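Progress report to the Valtonen fund
Project: Bima, machine handling of bench chores
Prepared by Vasavik workshop, October 24, 2025

The grant asks whether a robot arm can take over some of the fiddly work on our repair benches. In this period we moved from sorting parts to memory work inside desktop computers.

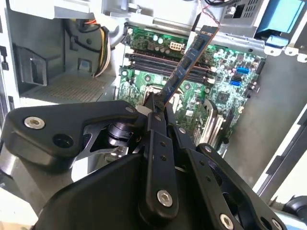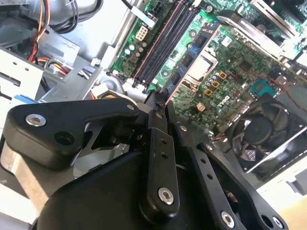
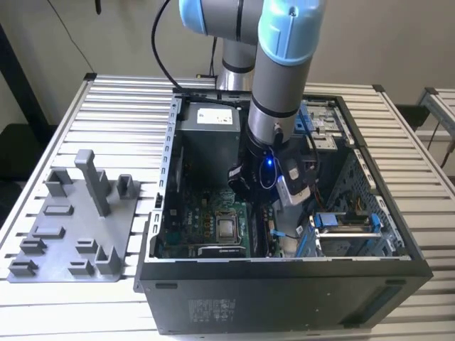
We chose memory because it comes up on nearly every machine that reaches the shop. A person does it without much thought: open the latches, line up the notch, press until it clicks. For an arm, each of those is a separate problem, and they are not equally hard.

Picking up a module is now dependable when it starts from a known position. Lining it up over the slot is fair. Pressing it home is still poor. The arm can't tell a module that is seated from one that has gone in at one end only, so a member of staff checks every machine before it is switched on. Loose cables remain a nuisance, as they fall differently in each case.

A practised person fits a module in 10 seconds. Our best run with the arm took 7 minutes, including two fresh attempts at the slot. We would not put it on paid work at that speed.

The household side of the project has moved less. Folding tea towels and loading a dishwasher were both tried at the Istus site in the spring. Towels were slow but usable. The dishwasher was set aside after too many dropped cups, and we don't plan to return to it under this grant.

Spending is in line with the plan, apart from 500 euros moved from travel to spare fingertips and scrap computers for practice.

Next period:
Add force sensing for the pressing step
Try cases from more than one maker
Time the checking done by staff, which we have not recorded so far

We ask the fund to agree the change to the travel line.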